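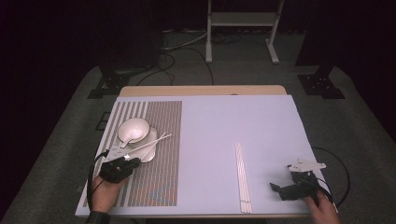

By Jolanta Szulc
Updated 8/3/26

Setting a place with bowl, spoon and chopsticks: your questions

These are the questions that come most often to the Domia table page. I answer them the way I do it in my own home, so please feel free to do it differently.

Do I need a plate under the bowl?
For soup or rice with sauce I would say yes. The plate catches the drops, and it gives you a place to put the spoon when you finish.

Where do the chopsticks go?
In a formal setting they go on a small rest, in front of the plate or at its right side. At home I often lay the pair across the plate, next to the bowl. Only do not stand them upright in the rice, many people find this unpleasant.

Is a striped placemat too much with white dishes?
No, I think white dishes are the best ones for stripes. With patterned bowls I would take a plain mat.

How many pairs should I keep?
We are 4 persons at home and I keep a few pairs more than that. Spare ones I put together side by side, all in the same direction, so it is easy to take two of equal length.

In what order do you set the table?
First I wipe the surface and let it dry. Then mat, plate, bowl, spoon, and the chopsticks at the end - they roll away when you push the plate.
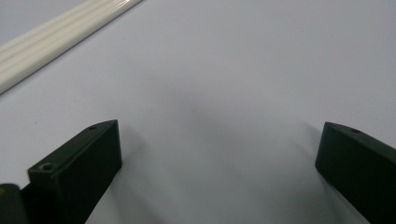 For wiping I use a soft cloth with warm water and one drop of dish soap. Light surfaces show every mark of sauce, so I do not wait until the next day with it.

Can white chopsticks go in the dishwasher?
It depends on the material, so check the package. Mine from Golik I wash by hand. Genowefa Kwiatkowski wrote to me in October that she puts hers in the cutlery basket with the thin ends up and has washed them over 100 times. I did not try it.

My placemat curls at the corners. What helps?
Lay it face down under a few heavy books for 3 days. If it is cotton, you can also iron it on the back side while it is a little damp.

Can I send a question?
Yes, use the form at the bottom of the page. I read all of them, but the answer can take a week.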